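Where to eat in Medinstead, two nights

mhoani
Two nights in Medinstead in July, want the dumpling places by the old harbor. Any still good? Budget 100 a day for both of us, food only.

tamsin_e
Treloar. Go before 8 or you'll queue. Fish soup, rye dumplings, skip dessert.

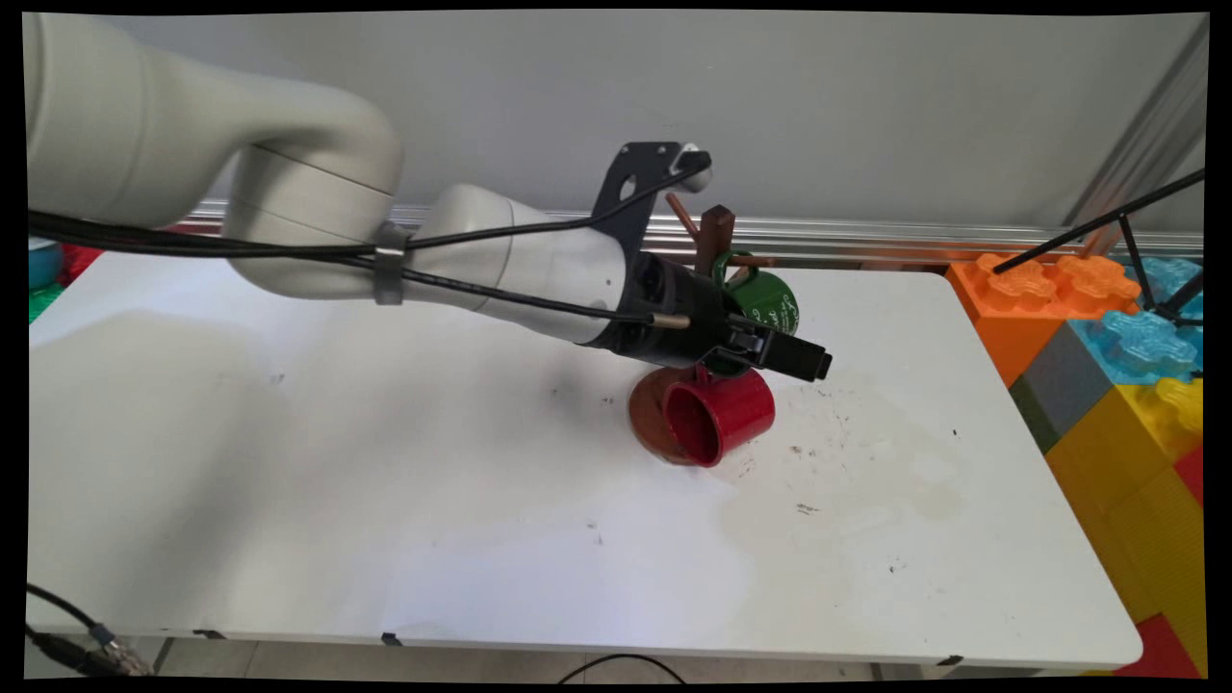
Also the bakery up the hill, cant remember the name, cardamom buns sell out early.

paora.r
Disagree on Treloar. Portions shrank, prices didnt. We paid 133 for two with one beer each. Bonwood does the same soup, better bread.

tamsin_e
Bonwood is tourist soup. Way too much cream

paora.r
Its supposed to have cream??

aldana_o
Jokholm for lunch, cash only. Get teh smoked eel.

mhoani
Eel it is. Will try both soups and report back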